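Home > Fabric & Sewing > Covers and Cloths
2 min read

Black table cover split along the seam, can I save it?

Amber Mulder
Aug 7, 2024

Got a big black cloth we use on the display table at craft fairs. Seam has gone near the front. Next fair is in November so theres time, but I'm hopeless with a needle. Taped it for now. 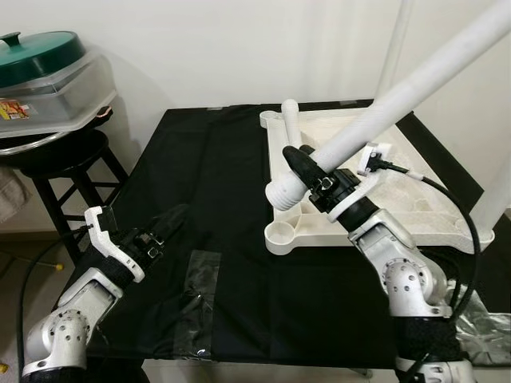 Don't want to buy new if I can help it, the last one was 30 quid. Is iron-on stuff any good or will it just peel? No idea what the fabric is, label went years ago. Polyester at a guess.

4 comments

Hedvika Charvát

Iron-on hem tape is fine if nobody's pulling on it. Get the sticky tape off first and clean the gum away with a bit of white spirit on a rag, try a corner before you do the lot. Then low iron, damp tea towel over the top, press and hold. Don't slide it about. 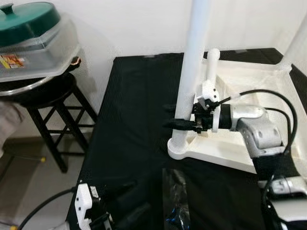

Leave it flat till it's cold. If it's polyester go very low or it'll go shiny and you wont get that out. I'd still put a few stitches at each end of the split, thats where it starts again.

Danica Georgiev

Just sew it. Backstitch, black thread, doubled. Took me one evening to do a longer one than yours and I can barely sew on a button. 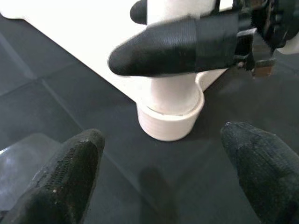

Bosman do a polyester thread that's held up well for me, the cotton one snapped. Wash it at 30 after, not hotter.

Akihiko Kobori

safety pins on the underside. done

Helpful? 8 people said yes
Tags: mending, tablecloths, no-sew
Share (4)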